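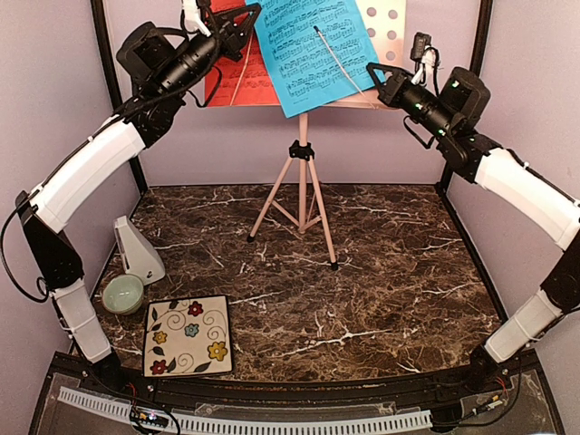 22 Jul 2024

Caught him between two meetings, the man who kept the rain gauges at Skanen for 20 years and quit in July. Wouldn't give his name. Coffee, no lunch.

First thing he said: "They changed the numbers and didn't say so." Which numbers? The old summer readings, he says, back to 1824, all nudged down a bit. "I wrote to the office at Kalau. Got 2 replies. Both said trust the method."

So is the warming fake? He sighs at that one. "No. I never said that. I said show your work."

The office tells me the changes fix a bad gauge and that its notes are open to anyone. He's read them. "About 400 pages and the part I asked for isnt there."

People in town do listen to him. Some want him to say a lot more then he will. "A guy stopped me outside the bank, wanted me to call it all a hoax. I told him go read a thermometer."

What would fix it? "Put the old figures up next to the new ones. Let folks look." Then he had to run. The office says it will answer him in writing.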